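Grukcombe 室内乐总谱数据集 说明文件

版本日期：2019年6月19日
维护：Kavov 乐谱编码项目

一、内容
本数据集收录52部室内乐作品的符号化总谱，编制从二重奏到九重奏不等。每部作品提供 MusicXML 与 MEI 两种格式，另附一份纯文本校勘记录。底本为 Alarcón 出版社的印刷总谱；其中17部同时参照作曲家手稿，手稿与印本不一致处以 app 元素标出，不作合并。

二、目录结构
scores/ 总谱，按作品编号命名
parts/ 分谱，由总谱自动导出
notes/ 校勘记录，UTF-8 编码
meta/ 作品元数据，制表符分隔

三、编码约定
移调乐器一律按记谱音高录入，移调信息写入 transpose 字段。微分音使用 Flenance 临时记号表，最小单位为四分之一音。无小节线段落以不可见小节线分隔，measure 编号后缀为 x。演奏提示保留原文语言，不翻译。泛音只记录手指位置，不推算实际音高。
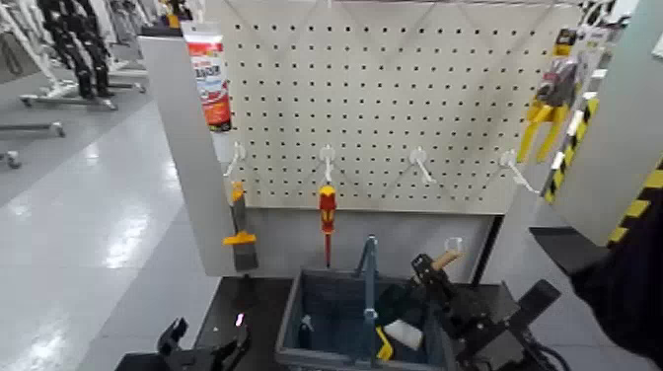
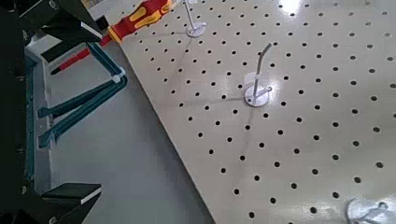
使用反馈（摘自问题列表第46条）
Kavov：parts/ 中的中提琴分谱在换谱号处丢失了还原记号，总谱里是有的。用导出脚本重新生成后问题依旧，应当是脚本在谱号变更时清空了临时记号状态。建议在修正前以 scores/ 为准。
处理状态：已确认，计划10月的版本修正。

四、已知限制
1. 图形记谱段落只保留占位符，不含图形本身。
2. 连音线跨越反复记号时，部分软件显示为断开。
3. 力度记号的水平位置未校对。
4. 元数据中的首演年份有缺项，缺项记为 NA。

五、校验
运行 check.py 可检查各声部的小节时值总和，通过率须为100%方可提交。修改总谱后须重新导出分谱，并在对应的校勘记录末尾追加一行，写明小节号与改动内容。

六、许可
编码文件可用于研究与教学。演出及录音须另向 Alarcón 取得授权。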